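Marble-effect top with black vine wallpaper – too much pattern?

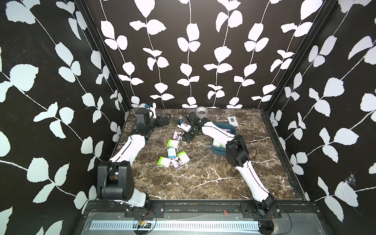

Misaki Katayama

26 August 2020

I've papered three sides of my work corner in a black paper with white climbing vines on it, and the table surface is brown marble pattern with white veins. The back has the upright vines with pairs of rounded leaves. The two sides have the bigger trailing leaves that go off at an angle.

I was pleased with it for a fortnight and now I'm not sure. My sister says it makes her eyes go funny. I can change the top or the paper but not both, as I've got 30 pounds left to spend. Which would you change, if either? The blue-grey tray is staying whatever happens.

Lustside
Change the top. The paper is the good bit. Brown next to black never looks deliberate to me, and with white veins running through it as well there's nowhere for your eye to stop. Plain mid grey or plain white, matt if you can get it.

Veronika Kelemen
I'd leave the top alone. The white in the veins picks up the white in the leaves and that's what holds it together. If you put plain white in there the black walls will look twice as heavy.

If anything bothers me it's the sides. The back is very regular and the sides wander about. I'd have used the upright pattern on all three.

Lustside
But then you've got stripes on three sides and it's a cage. The sloping leaves at least loosen it up a bit.

Veronika Kelemen
They aren't stripes, they're leaves on a stem. I had something similar in our hall in the last house, all four walls, and it was fine for years.

Misaki Katayama
The sides were meant to be the same as the back. I ordered two rolls in July and the second one was a different design in the same range. By the time I opened it the first was already up, so I used it. I've got a fair bit left of the trailing one and only a strip of the upright one.

nelix_109
Is it paste or peel and stick? That matters more than the colour if you're thinking of taking it down. I pulled a dark self-adhesive one off a painted board and it took the paint with it. A hairdryer on low and going very slowly worked on the next piece.

Misaki Katayama
Paste the wall type. It went on plasterboard that I'd sealed first.

nelix_109
Then it should come off in decent lengths. Start at a top corner and pull down flat against the wall, don't pull towards you.

Liyanage
I'm with Veronika on the top. If you do want to calm things down, cover part of it before you buy anything. I used a plain desk mat on a busy worktop, about 7 pounds, and never got round to replacing the worktop.

Also check your small things against it. Anything dark and little disappears on a brown pattern. I lose pen lids on mine all the time.

Lustside
A mat is a fair idea. I still say the top is wrong though. Put a sheet of plain lining paper over the whole surface for a weekend and look at it in daylight and again with the light on.

Drarnent
Did the same with grey paper before doing our utility room. It changed my mind completely, I'd been set on black.

One thing on the paper: dark ones show every knock along the bottom edge. Where the table meets the wall I'd run a thin clear strip or you'll have white scuffs by Christmas. Keep the offcuts for patching.

Misaki Katayama
Thanks all. I'll try the lining paper on Saturday and leave the walls as they are for now. Drarnent, what sort of clear strip, and does it stick to the paper or to the table?

Drarnent
To the table – it's an L shape with the adhesive on the flat side only. Trade counters have it in two metre lengths.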